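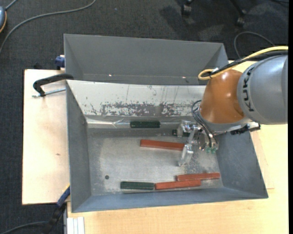
Unit 4: Teaching by Demonstration

Lecture notes, unit 4. Read before lab. Slides go up later, these are the short version.

Instructor: Daithí Buckley

What this unit covers
Two ways of showing the arm a task. Kinesthetic (you grab the arm and move it yourself) and teleop (you move something else, arm follows). Task for both is the same, blocks in a bin, because everyone understands blocks in a bin. Red and green blocks, long ones. Clear fingers on the gripper, hoses on the outside of the wrist, so watch the hoses.

Some words
Demonstration = one full run, start pose to end pose. Includes the boring bits.
State = joint angles, gripper, plus whatever the camera gives.
Action = what was commanded at that step. Not the same as where the arm ended up!! This was the most common mistake on the last homework.
Policy = the thing that maps state to action.

Kinesthetic
Arm in gravity compensation, one hand near the wrist, other hand on the pendant. Good: you feel contact. When the finger meets the floor of the bin you know it right away. Bad: your own arm is in the camera view for the whole run, and the policy will happily learn that a sleeve is part of the task. Fix is replay. Record joints by hand, step back, play the path, record images during the playback. Doubles the time.

Also bad for anything near the sloping walls. People push the wrist sideways to get around the wall and the elbow swings out.

Teleop
Handheld controller, pose goes through the Ullis bridge, arm follows at reduced speed. Clutch button: hold to move, let go to re-center your hand. Learn the clutch first. No hands in the images so no replay needed. But no feel. New people press down too hard on every grasp for the first half hour or so, then it gets better.

Depth is the hard part. Looking down into a gray bin you lose the height of the fingertip, and clear fingers don't help. Stand to the side, not behind the base.

What the numbers look like
Last August's set (Balogh task, single pick, single block color per run):
Attempted 3,565
Kept 3,382
Thrown out = the rest, mostly dropped blocks and clutch slips. We keep recoveries. If you miss, go back, get it, that run is GOOD. A policy that only ever saw clean grasps has no idea what to do after a miss. This is the drift problem from unit 3 (small error, unfamiliar state, bigger error, and so on).

How much is enough? For one block lying alone in the middle of the floor, 38 demos got a usable policy. For blocks touching each other end to end, or against a wall, almost 200 and it still picked the wrong one sometimes. Spread matters more than count. Move the blocks between runs. Turn them. Put two together on purpose.

Walls and corners
A block flat against the wall has no room for the second finger. Two strategies: drag it out then grasp, or grasp across the ends. Pick one and everybody in your group uses it. Mixing both teaches the average of the two and the average hits the wall.

Before you record
- bin clamps tight, check by hand
- hoses and cable have slack at the wrist, run the wrist both ways slowly
- speed limit on
- Pusonov logger running, watch that the frame counter is moveing
- e-stop in reach of the person who is NOT driving

Chairs back from the table please.

Naming
group_task_runnumber. No spaces. Put the strategy in the notes field, drag or ends.

Reading
Endeneck handout, sections 2 and 3. Skip the math in 3 for now, we'll do it on the board.

For next time
Each group brings ten runs kinesthetic, ten teleop, same starting layouts for both. Plot the fingertip height over time for one of each and bring the plots. Be ready to say which one you'd rather train on and why. Bring your data on a drive, the lab network is slow after 4 pm.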